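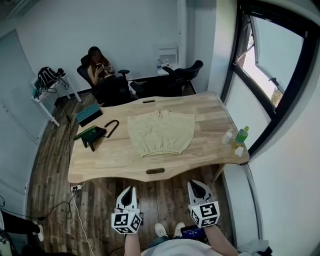 Bornero — dobra de peças de roupa sobre mesa

Este diretório reúne as gravações, as anotações e as instruções da parte de roupa do projeto Bornero. O assunto é um só: pegar uma peça estendida numa mesa, dobrá-la e deixá-la pronta para empilhar. Lavagem, passadoria e guarda em armário ficaram de fora.

Versão atual: 2. A primeira continha apenas toalhas e panos de prato e foi retirada.

Conteúdo

São 1204 episódios com 39 peças de roupa. Um episódio vai da peça aberta na mesa até a peça dobrada, ou até a desistência de quem dobra. As desistências foram mantidas e têm o campo resultado preenchido com "incompleto".

pecas.csv — uma linha por peça, com código, tipo, cor, tecido e tipo de cintura
episodios.csv — uma linha por episódio, com código da peça, sequência de dobra e resultado
videos/ — um arquivo por episódio, com o mesmo nome do código
instrucoes/ — os textos entregues a quem dobrou
notas.txt — observações soltas, sem formato fixo

Tipos de peça

Shorts, camisetas, calças de malha, camisas de botão, saias retas e fronhas. Não há meias, roupa íntima nem roupa de bebê. As peças foram compradas usadas em dois bazares, e o tamanho da etiqueta nem sempre bate com o tamanho real. Quando a etiqueta faltava, o campo ficou vazio.

Posição inicial

A peça começa aberta e plana, com a frente para cima. Nos shorts e nas calças, o cós fica do lado oposto a quem dobra e as pernas apontam para a pessoa. Nas camisetas e camisas, a gola fica do lado oposto. Fronhas entram com a abertura à direita.

Pequenas rugas não precisam ser desfeitas antes de começar. Se uma perna ou manga estiver virada por baixo do corpo da peça, arrume antes.

Sequência para shorts

1. Dobrar ao meio na vertical, levando uma perna sobre a outra. Qualquer lado serve.
2. Alinhar o cós. As barras podem ficar desencontradas.
3. Dobrar a ponta do gancho para dentro, se sobrar para fora do retângulo.
4. Levar as barras até o cós.
5. Alisar uma vez e soltar.

Shorts com elástico na perna dão mais trabalho que os de barra reta. O franzido puxa o tecido e a perna de cima escorrega quando se tenta casar as duas bordas. Neles o critério é o cós: se o cós está alinhado e o volume final fica parado sem abrir, o episódio conta como completo. Em tecido claro e liso a linha do gancho quase não aparece no vídeo, e em alguns desses episódios o passo 3 foi anotado como "duvidoso".

As sequências de camiseta e camisa estão em instrucoes/. A de saia foi escrita por Érica Lopes e usa três dobras em vez de duas, porque as saias eram compridas para a pilha.

Mesa

Usou-se mesa de tampo claro, sem toalha. Peças bege e brancas contrastam pouco com ela. Pensamos em forrar com tecido escuro, mas o forro andava junto com a roupa e a ideia foi abandonada. O tampo tem recortes ovais para as mãos, e as instruções pedem que a peça não termine em cima deles. Quando termina, a última dobra tende a ceder.

Outros objetos podem estar sobre a mesa, nas laterais: garrafas, copos, estojos, papel. Não foram padronizados nem anotados. O que interessa é que a área da peça esteja livre no início.

Resultado

completo — retângulo estável, cós ou gola alinhados
aceitável — retângulo estável com uma borda fora do lugar
incompleto — a peça abriu, caiu ou foi abandonada

Cada episódio foi avaliado por duas pessoas. Nos desacordos vale a nota mais baixa. Sutrisno Harahap revisou todas as camisas de botão, que eram as mais discutidas por causa do colarinho.

Problemas conhecidos

— A peça Rutkowska (os códigos são nomes, não números) aparece como "saia" em pecas.csv e como "shorts" em parte de episodios.csv. É uma saia-short. Falta decidir.
— Wedevell perdeu um botão no meio das gravações. Os episódios anteriores e posteriores não estão separados.
— Esgate encolheu depois de lavada em junho. As medidas em pecas.csv são de antes.
— Nas fronhas, o campo sequência veio em branco em vários episódios. Só há uma sequência possível, então pode ser preenchido sem rever o vídeo.

Correções

Mande o código do episódio e o campo a corrigir. Pedidos sobre uma peça inteira vão mais rápido se vierem com o código dela na primeira linha. Dúvidas de avaliação ficam com a Érica.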